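Why Do Things Rust?

Rust is what forms when iron joins with oxygen from the air. Water has to be present too. Scientists call this change a chemical reaction, because the iron turns into a new material called iron oxide. Iron oxide is reddish brown and crumbles easily.

Steel is mostly iron, so steel rusts as well. Copper, gold and plastic do not.
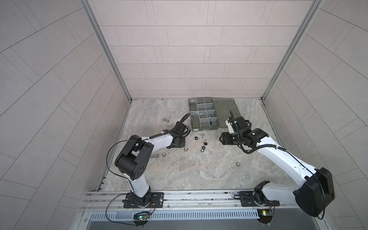

Small pieces of iron or steel rust through sooner than large ones. A small piece has a lot of surface for its size, and rust starts at the surface. Metal fasteners left lying on a floor are open to damp air on nearly every side. A box with divided cells and a hinged lid, like the dark gray one with its lid open, keeps some of that air away when it is shut. It also keeps the sizes apart.

How much water does it take? Less than you might think. Air holds water as a gas, called water vapor. When the humidity of the air goes above some 60 percent, bare iron can begin to rust even if no rain touches it. Salt speeds the reaction up. This is why cars near the ocean rust early. 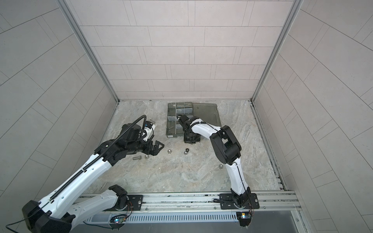

There are several ways to slow rust down. Paint keeps air and water off the metal. Oil does the same, but it wears away and must be put on again. Zinc is a metal that can be spread over steel in a thin coat. The zinc reacts first and the steel underneath is protected. Steel coated this way is called galvanized steel.

Stainless steel contains another metal, chromium. The chromium forms a very thin layer that air cannot easily pass through.

Try it: Put one plain iron nail in a dry jar and one in a jar with 2 spoons of salt water. Leave the jars open. Look at both nails after 12 hours and again on Wednesday. Write down the color of each nail. Ask an adult before you handle a rusty nail.

Words to know: oxide, humidity, galvanized

Text by Vira Nechyporuk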